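Cuaderno de taller — Wunik, área de mantenimiento de exteriores
8 de enero

Se revisa con Inna Prokopenko el reparto de tareas tras asignar al robot la ronda de inspección de senderos. El recorrido a pie ocupaba a tres operarios; queda uno, Deok-su Do, a cargo de los avisos. Los otros dos pasan a riego y poda.

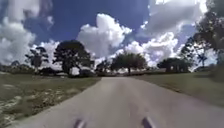
Sendero pavimentado entre los dos céspedes, vista desde el robot.

Deok-su Do solicita que conste lo siguiente: en la ronda a pie se atendían también consultas de visitantes, función que no figura en el nuevo reparto. Se traslada a Arsen Kravets —pendiente de respuesta—. Revisar los turnos dentro de 30 días.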